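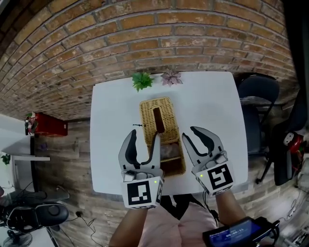

Rimantas Ots replied to my last post that his fig did drop every leaf the week he moved it indoors, so cold shock must be real and I should stop telling people to relax.

Okay Rimantas, I believe your fig dropped its leaves. I don't believe you know why. You changed the light, the air, the pot and the watering all in one weekend, and then picked the cold.

So, hardy figs in pots. The claim going around is that anything under 32 degrees kills the roots and you have to haul the pot inside every winter. I've had a Lalutov in a pot against the garage since I moved here and it has never been inside.

Does the top die back? Some years, yes. Last winter I lost the tips on the side facing the driveway. It pushed new growth from lower down and I got figs late.

Then there's the root wrap. Holloway, the nursery out on the county road, wants 126 dollars for a "winter jacket" that goes around the pot. I asked what was in it. The guy said it was breathable. I asked again.

My pot gets two old moving blankets and a tarp. I can't prove the blankets do anything either. Maybe the garage wall does all the work. I'd have to leave one plant bare to find out and I'm too cheap to risk it.

Next one. People keep asking if Dallar is a real variety or just Lalutov with a new tag. I've bought both. Leaves look the same to me, fruit looks the same to me, price doesn't look the same to me.

Frans Dekker says Dallar ripens two weeks earlier. Earlier than what, in whose yard? He has one, in full sun, and the tree he compares it to is behind his shed.

If anybody has the two side by side in the same dirt, please post it in June when the first crop is sizing up. Fruit and leaf in the same shot. I will eat my words if they're different.

Also, the cutting sellers. A stick with no roots and a name written on tape is a stick. I bought 2 from a guy last spring, both "rare." One rotted. The other turned out to be the same brown fig my neighbor gives away.

Loretta Haverford asked what I'd do with hers, which is in a big pot on an open balcony. Push it up against the building, wrap the pot, give it a little water once a month when it isn't frozen, and don't feed it until it's growing again.

And don't scratch the bark every three days to see if it's green, Loretta. Once in spring is plenty. Mine always looks dead until it has leaves on it.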